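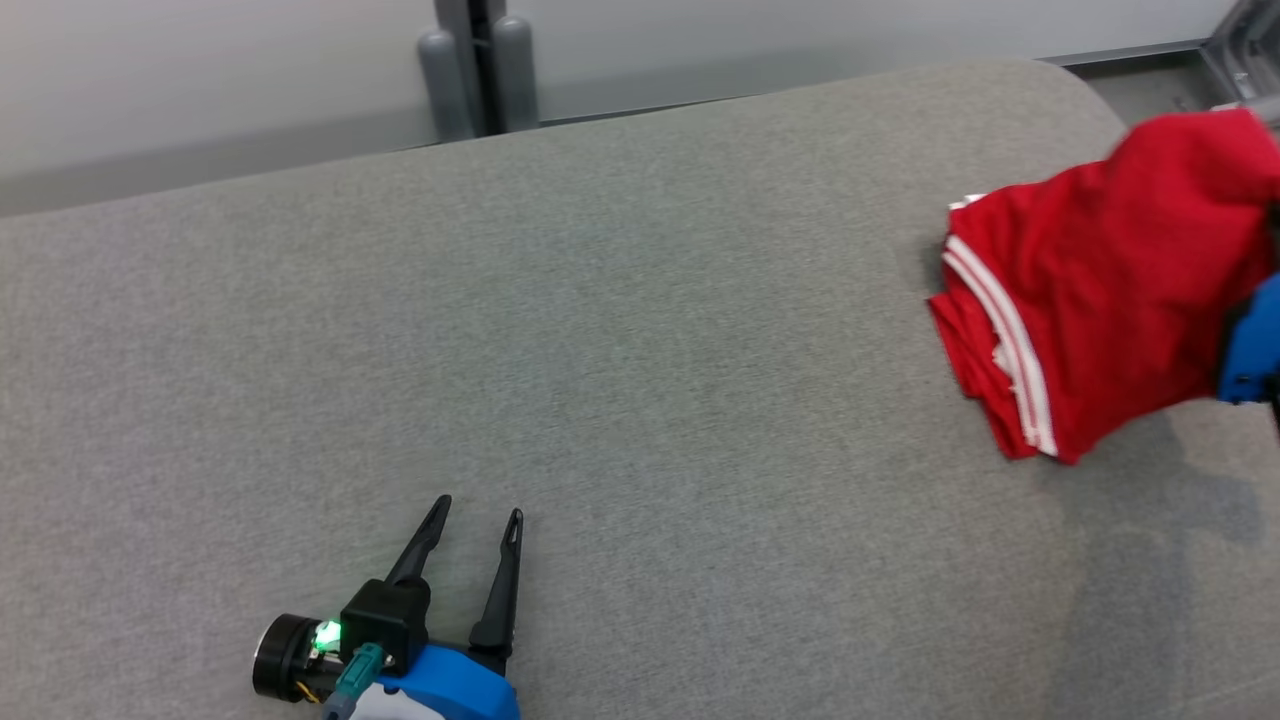

Bimanual garment folding – leader arms or hand guiding?
Forum: Teleoperation and demonstration

belkadi_bench
Posted 9:40 am

Setting up demonstrations for a folding task, two arms, two-finger grippers, padded work surface. I have 17 episodes recorded through leader arms and I'm not happy with them. The right arm takes hold of the garment well enough. The left then hovers with its fingers open while the operator hunts for the second grasp point. In the worst episodes that pause is longer than the fold.

Options as I see them:
1. Keep the leader arms and trim the pauses afterwards.
2. Switch to hand guiding (gravity compensation on, operator moves the wrists directly).
3. Change the start pose so the left arm begins closer to the cloth.

Control is the Vurnier stack, stock gains.

offset_tcp
Posted 10:05 am

Option 3 first, it costs you nothing. If the cloth is out on the far right and the left gripper is parked near the operator, the travel alone will dominate the episode.

Don't do option 2 with cloth. Your hands and forearms will be in every head view, and they won't be there at run time. The policy learns to look at your sleeves.

R_Ilie
Posted 10:22 am

Disagree on hand guiding. We run it on the Sellitz cell for fabric and the contact data is much cleaner. With leader arms and no force feedback the operator can't feel the fingertips touch the padding, so they press too hard or pinch air. Record the joint trajectory by hand, step away, reset the garment, replay it and log the cameras on the replay.

– Rodica Ilie

offset_tcp
Posted 10:31 am

Replay works for a rigid part in a fixture. A pair of shorts never lands the same way twice. A centimetre of difference in the hem and the replayed grasp closes on nothing.

R_Ilie
Posted 10:48 am

It fails sometimes, yes. We throw those out. On soft jersey with a flat start we keep 3 out of 4. I wouldn't try it from a crumpled start.

belkadi_bench
Posted 11:15 am

Starts are bunched, so replay is probably out for me. Slippery fabric too, slightly shiny athletic stuff with striped trim. The trim gives the operator something to aim at, but I'm wary of the policy latching onto the white stripes and ignoring the edge.

c.dunbar
Posted 12:02 pm

It will latch on if every garment has them. Mix in plain ones early.

On the pauses: don't trim blindly. If you cut the left arm's idle frames you also cut the right arm's, and the right is usually still making small corrections to the tension. We did this on Telavov and got a policy that jerked the cloth at the moment of the cut. Retrain the operator instead. Have them pick the second grasp point before they close the first gripper.

Catherine Dunbar

offset_tcp
Posted 12:10 pm

Agree with the above. Also check the leader-to-follower scaling on the left side. Hovering is sometimes just an operator who doesn't trust the last few centimetres.

belkadi_bench
Posted 3:55 pm

Scaling was different left to right, my error. Matched them, moved the left start pose inboard and recorded a fresh batch with the grasp order Catherine suggested. The pauses are shorter. Episode 3232 in the log is the first one I'd keep without editing.

Still undecided on hand guiding for the final smoothing stroke, where the fingertips have to stay on the padding.

R_Ilie
Posted 4:20 pm

For that stroke I'd put compliance on the follower and stay with the leader arms. Lower the vertical stiffness and let the cushion take up the error. Post your gains if it chatters.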